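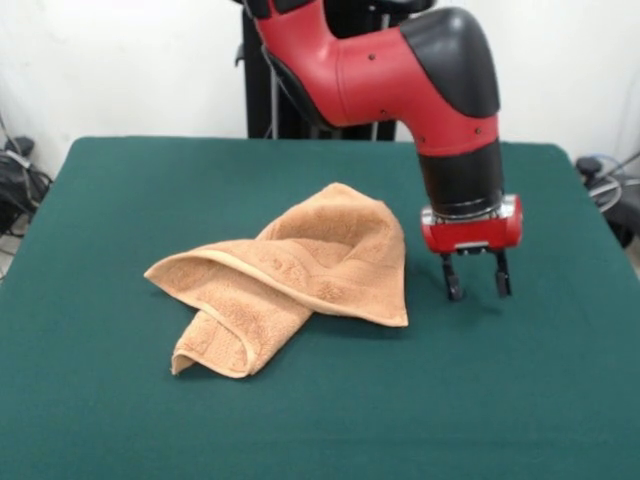

Subject: Re: [smallstays] Prutum for tired towels, worth it?

To: smallstays list

On Thursday the owner of the two cottages at Salian wrote:

> Hi all,
>
> Long-time reader, don't post much. We've been having trouble with our bath
> towels going hard and flat after a season or so, and last month we got two
> comments in the guest book about them, so I went looking for an answer and
> ended up trying Prutum. For those who haven't come across it, it's the
> powder you add to an empty hot wash with just the towels. No detergent. The
> packet says it "resets the fibre" and brings back the absorbency you lose
> over time.
>
> Well, I'm sold. I did the whole cupboard over a weekend, 34 towels, and
> they came out like new. Fluffy, soft, and they drink up water again. The
> colour looks brighter too. My partner, who never notices anything, noticed.
>
> It isn't cheap but when you think what a set of decent towels costs now, it
> only has to give you one more year to pay for itself. The rep from
> Drustutach told me some of their hire customers use it every 3 months and
> get double the life out of their linen. He's offered a discount if a few of
> us order together, so let me know if you'd like to be in on it. I'd need
> names by the end of the month.
>
> Has anyone else used it? Also still looking for someone to take a queen
> mattress, good condition, you'd have to pick it up.

I'm glad your towels came out well and I don't want to rain on it, but I'd like to slow down the group order, if only for a week or two. I've been caught by this sort of thing before and I have a shelf in the laundry to prove it.

First, the empty hot wash. You took every towel you own, washed them hot with no detergent and no softener, and presumably gave them more room in the drum than they get on a changeover day. I would expect them to come out softer and thirstier if you'd thrown in a handful of sand. Most of what makes a towel go hard is leftover detergent, softener and whatever is in the water. A hot wash with nothing in it shifts a fair bit of that. So how much of the result was the powder and how much was the wash? You can't tell from doing the lot at once, and neither can I.

What I'd love someone to do, before any of us spends money, is split a pile. Same towels, same age, same machine. Half go through hot with Prutum, half go through hot with nothing. Dry them the same way, mark the corners with a bit of coloured thread and get somebody who doesn't know which is which to feel them and dry their hands on them. If the Prutum ones win, I'll put my name down and say sorry on the list. If nobody can pick them, we've saved ourselves the price of the box.

I did a rough version of this a few winters back with Skenivus, which some of you will remember, as it was going to save all our lives. Same promise, different colour of packet. I had 19 bath sheets that had gone like roofing felt. Nine got the Skenivus and the rest got a hot wash and half a cup of plain white vinegar. My sister-in-law did the feeling. She got as many wrong as right and then told me they were all a bit rough and I should buy new ones. She had a point.

Second, "resets the fibre". I've read that packet now, and the website, and I still don't know what it means. Cotton loops wear down. They get pulled, they get flattened, bits of them end up in the lint filter every time you run the dryer. If you've ever emptied that filter after a load of bath sheets you were looking at part of your towels. There's no powder that puts it back. What you can do is clean off the gunk that's sitting on what remains, and that is a fine thing to do, but I'd like them to say so in those words. When a packet uses a word like reset and doesn't tell me what was there before and what's there after, my hand goes back in my pocket.

The brighter colour makes me wonder as well. There are two ordinary ways for a wash powder to make things look brighter. One is to get dirt off. The other is to leave something behind that catches the light, which plenty of detergents do. I don't know which of them Prutum does and the box isn't saying. If it's the second, we'd be adding one more thing to the towels we're trying to strip. Has anybody got the full ingredients sheet? I asked through their contact form and got an automatic reply thanking me for my interest in softness.

Third, the rep. I've dealt with Drustutach for hire sheets and I've no complaint about the sheets. They turn up, they're clean, and the invoices are only wrong in one direction. But "some of our customers get double the life" is the kind of sentence I'd want to poke at. Which customers? Double what? Hire linen gets pulled out of service for stains and tears as much as for feel, so how would anyone know the powder had done it? If he has a customer who kept records, I'd like to see them, with the business name blacked out if need be. If he hasn't, it's a story, and he's selling the product. I don't blame him for it. I'd only ask that we don't pass it along the list as though it were a result. Things get said here once and a year later people are telling each other it's well known.

The payback sum bothers me too. You say it only has to give you one more year. Maybe so, but that assumes the towels would have gone out the door without it. In my experience towels don't leave because they're flat. They leave because of fake tan, hair dye, mascara, a dog, or a guest who has used one to wipe down a bike chain. I went through my own rag bag after reading your post and I could see what had finished off nearly every one in there, and it wasn't stiffness. No powder was going to rescue those. If you want to know what you'd save, keep a note by the machine for a season of why each towel was retired. It's dull work and you'll learn more from it than from any packet.

There's also the question of how often. Every three months, hot, with a full drum of water and nothing else going on, across a whole cupboard. Those of us on tank water will feel that in January. The original post doesn't count the water, the power or the weekend, and a weekend is worth something to me even if I can't put it on the tax return.

Now, so that I'm not only grumbling, this is what we do. It's nothing clever.

We use half the detergent the bottle tells us to. The people who write the bottle also sell the bottle. We stopped using softener on towels altogether and I haven't missed it. It makes them feel lovely in the shop sort of way and then they push the water round your back. We don't overfill the drum, or we try not to, and on a two-cottage changeover we fail. Towels go on the line when the weather allows and then in the dryer for ten minutes or so at the end to take the boardiness out. If it's blowing a gale they don't need the dryer. When they start to feel heavy and waxy they get one hot wash with nothing in it, and that does it for us until the next time.

On vinegar, somebody will write in to say it rots the rubber seals. It may do. I've seen that claim repeated a good many times and never with a seal attached. I don't use it often enough to find out and I'm not going to tell you it's harmless. I'd be just as hard on vinegar as on Prutum if someone were charging that much for it.

Hard water is a real exception and I'll give ground there. If you're on a bore and your kettle looks like the inside of a cave, you may well need something in the wash that deals with the minerals, and a plain hot wash won't get you very far. It's possible that's what Prutum is good at. But then it ought to be sold as a water softener, and compared on price with the other water softeners, and I suspect it wouldn't look so attractive sitting on that shelf. Are you on town water at your two or the bore? It would help to know. We're on the other side of the creek from you and it's all rain tank up here, so your results and mine could both be true.

One more thing, about the guest book. Two comments about towels in a month would worry me as well. I'd be curious whether they said rough, or thin, or small, or smelled. We had a run of remarks about "old towels" and went mad over the washing, and when I finally asked a regular she meant the colour. She thought beige looked old. We bought white ones and the remarks stopped, and they were, if anything, a scratchier towel than the ones they replaced. So check what the complaint is before you treat it.

If you do have any towels left that haven't been through the Prutum (a beach lot, or the ones for the outdoor shower?), please hang on to them for the split test. I'm happy to do the other half on our machine if you can spare enough powder for one load. I'll post whatever comes of it, including if it makes me look silly.

Until then, please leave me off the order.

No to the mattress, sorry, we've only just got rid of ours. You could try the camp kitchen noticeboard at Salian, where people seem to take anything if there's a free trailer mentioned.

From the tank water side of the creek

--
smallstays is a list for people who let out cottages, cabins and spare rooms. Please trim your quotes. Buy and sell messages go in a separate post with SALE in the subject line.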